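Luveck Water Filter Pitcher, 2-Stage
Reviewed by Ksawery Wysocka

The box promises "spring taste at home." I can't say I tasted a spring. I tasted my tap water with less chlorine in it, and for $70 that had better be the minimum.

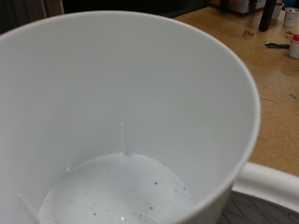
Luveck rates the cartridge for 338 refills. Mine slowed to a dribble long before that, but our water in Prerov is hard, so take the rating as a best case. The maker does not say what hardness it tested with. I asked on a Monday and I'm still waiting.

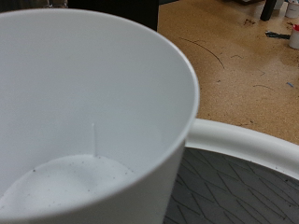

Flow is fine when the cartridge is new. A full tank takes 4 minutes – the Rurkik takes longer and costs less. The lid fits tightly, maybe too tightly for anyone with sore hands.

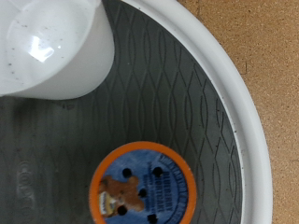
The "smart" indicator is a timer. It counts days whether you filter a gallon or nothing at all, then blinks until you buy a new cartridge. You can reset it and keep pouring, and I did.

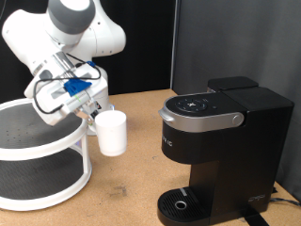 Reading time: 2 min

In the box: pitcher, lid, one cartridge, leaflet. Spare cartridges are sold in pairs only. Hand wash – the leaflet says the top rack is OK, the website says it isn't. I'd believe the website.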